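Print this article | E-mail to a friend
Shares: 63

Odwood Opera gets its Flute back, minus the dragon

Odwood Opera will open its new season with The Magic Flute after all, the company confirmed on 25/08/2023, ending a summer in which the production was announced, withdrawn, announced again and at one point advertised as Fidelio.

Baritone Benedikt Koller sings Papageno, a part he has taken on 18 times before and says he still doesn't entirely trust. Deirdre Coughlan is the Queen of the Night. Tenor Margus Ramanauskas makes his company debut as Tamino, having been booked for the first version of the production, released from the second and telephoned about the third while he was on a ferry.

The trouble began with the Clollach Playhouse, the company's home for most of its life, which closed its fly tower for repairs and then found that the repairs needed repairs. Without the tower there could be no flying boys, no descending temple and no dragon. Director Fabian Tanner, who had been rather attached to the dragon, spent a fortnight looking at other halls. He saw four. One had pillars, one had a badminton club with a prior claim, and one turned out on inspection to be a car showroom with good acoustics.

The fourth was the old corn exchange on Thaler Street, where the opera will now be given. It seats fewer people than the Playhouse and has no pit, so the orchestra will sit to the left of the stage, at floor level, behind a low curtain. Conductor Konrad Aebischer has been assured that the singers will be able to see him if they turn their heads. He has asked them to do so at least during the quintets. 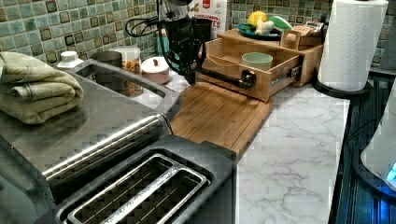
Will people who bought tickets for the Playhouse have to buy them again? Existing tickets remain valid, but the seat numbers printed on them do not, and the box office will post out new ones before the end of August.

Those who would like their money back have until opening night to say so. Those who bought tickets for Fidelio, and there were more than anyone at the box office cares to discuss, may keep them for The Magic Flute or wait for Fidelio, which the company says it has no plans to stage.

The Flute will be sung in English, in a new version by Tanner himself. Early reports from rehearsal suggest that he has kept the rhymes and been firm with the dialogue, which has lost more than 18 minutes. The Speaker of the Temple now speaks a good deal less. Sarastro's second aria survives intact – the bass had it in his contract.

Coughlan, whose two arias have been left strictly alone, last sang the Queen with the touring company Rarkell Lyric, on a platform that was meant to rise and on one night continued to. She is said to be delighted with the corn exchange, where nothing moves.

As for the dragon, it will be played by the trombones. Tanner describes this as closer to the spirit of the piece. The trombones have asked for a line in the programme.

The Magic Flute runs for four performances at the corn exchange, with one interval. Doors open half an hour before the start, by the side entrance, as the front steps belong to the building next door.

2 comments | Share this story | Print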